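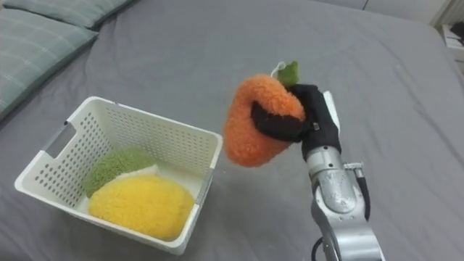
Toy basket on the bed, gray sheet, carrot held beside it.

Smaranda Dumitrescu makes up beds for a living. 18 rooms at Vellent, a family guesthouse, most of them with a basket of soft vegetables in it somewhere. We talked at 3 in the afternoon, between check-outs and the next lot.

First question, why plush vegetables. "Kids don't fight over a lemon," she says. "Well – they do. But less than over a bear."

The toys came from a shop called Châu, a mixed box, and she sorted them herself. Anything with buttons went back. Washing is the big thing. Cold, in a pillowcase, knot the end. "Never the dryer. The fuzzy ones go flat and then they look sad forever."

And the baskets? Plastic, white, holes in the sides. She tried wicker first, hated it. "Crumbs. Sand. You shake and shake. With the plastic I rinse it in the shower and thats it."

Her order for a room: strip the bed, fitted sheet on, pillows, then the basket goes up on the matress while she does the floor. Toys back in last. She checks under the bed for them, behind the curtain, once in the kettle. About 300 washes a season, she guesses, toys and sheets together.

Does she iron the fitted sheets? Big laugh. "No. Pull the corners hard, use your hand flat. Some wrinkles stay. People sleep on it, they're making wrinkles anyway."

The gray was her choice too – white showed every felt pen. Plaid pillowcases she likes less, hard to match when one goes missing.

June is the worst month. Two families a day in the same room sometimes, one out, one in. She'd like more baskets before then. Has asked. Still waiting.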